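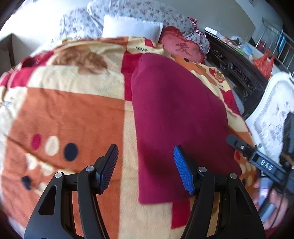 Qusai Geagea

The honey cake at Jelínek is not sold on the day it is baked. It goes on a shelf in the cold room at the back, under a cloth, and it stays there until it is soft enough to cut without cracking. On the first day you could knock on a layer with your knuckles. By the third it has taken in enough of the cream to bend a little, and that is when it goes out to the counter.

Jelínek is a small bakery on the hill road in Pistomitz, with one oven and a shop window that steams up before seven in the morning. It sells rye bread, poppy seed rolls and a plain white loaf. The cake is what people travel for. In May, when the first of the new honey comes in, the queue goes past the chemist's.

Layered honey cakes are made in many places and there is a lot of argument over where they started. I am not going to settle it. What interested me was how they are made to last, and why two bakeries using much the same ingredients can end up with cakes that taste so different.

The dough is closer to a biscuit than a sponge. Honey, butter and sugar are warmed in a pan, then bicarbonate of soda goes in and the whole lot foams up and turns the colour of strong tea. Eggs follow once it has cooled a bit, and then flour. It is sticky and unpleasant to handle while warm, so it is left to rest, cut into pieces and rolled out as thin as it will go. Each piece gets a few minutes in the oven. The trimmings are baked as well, until they are quite dark, and crushed for the outside.

The pan is where the flavour is decided. If the honey is only melted, the cake comes out pale and sweet and tastes mainly of sugar. If it is cooked until it starts to catch, there is a bitter edge that holds up against the cream. At Jelínek they take it a long way. I stood next to the stove and would have pulled it off the heat well before they did.

The finished cake has 18 layers, which sounds like showing off until you see how thin they are. It stands no taller than a Victoria sponge. The filling is soured cream with a little sugar, whipped just enough to spread. It looks far too runny when it goes on, and it creeps out at the sides and has to be pushed back with a palette knife. A stiffer filling would look neater and leave the layers dry.

On Hinosholm, a ferry ride and a long bus journey away, they make it differently. Soured cream was hard to keep on the island, so bakers there used a boiled custard made with milk and semolina. The layers are thicker and fewer, and there is lemon peel in the dough. It is eaten a day after baking, with a fork, and it has a clean, slightly grainy taste that I liked more than I expected to. Islanders tend to find the mainland cake too sour. In Pistomitz they say the Hinosholm one is a pudding.

Both bakeries buy their flour from the mill at Urnard, which grinds a soft wheat with little protein in it. Strong bread flour makes a dough that springs back under the rolling pin, and the layers shrink into odd shapes in the oven. If you are baking at home, ordinary plain flour from the supermarket is fine. Leave the self-raising in the cupboard.

Home bakers mostly go wrong by being impatient. I have made this cake in my own kitchen and cut it the same evening, and it was like eating a stack of cream crackers. It needs a night at least and is better for two. Wrap it well, because soured cream picks up the smell of anything else in the fridge. I lost one to half an onion.

Eight layers is plenty for a first attempt. Draw round a plate on baking paper, roll the dough straight on to the paper, and trim it after baking while it is still warm. Once it cools it snaps. Use a dark honey if you can get one, though nothing expensive, as the fine scents of a costly jar disappear in the pan.

Jelínek sells its cake by the slice or whole, and whole ones have to be ordered. The slices are usually gone by lunchtime, and the rye bread goes soon after.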